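From: Nahuel Ledesma
To: hall-setup list
Date: 15 January 2019
Subject: Re: Banquet chairs, spacing

Kenna Mackay wrote:
> The Romow cloths hang low on the near side. Do we
> push the seats under or leave them clear? And are
> we keeping two per long side?

Two per long side, yes. Seats go under, hem over the front of the cushion. 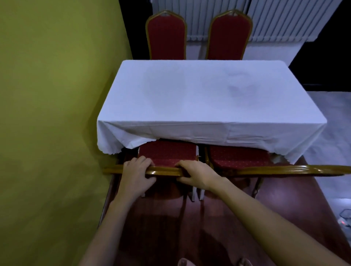 Lift the red chairs by the backrest - the gold frame, not the upholstery. Keep a narrow gap between backs. Check that each leg still has its foot cover before it goes down on the floor.

We have 58 chairs fit for use. 2 more are at Bagheri for new fabric, due in March. Cloths with smudges go in the laundry bag, unfolded.

Nahuel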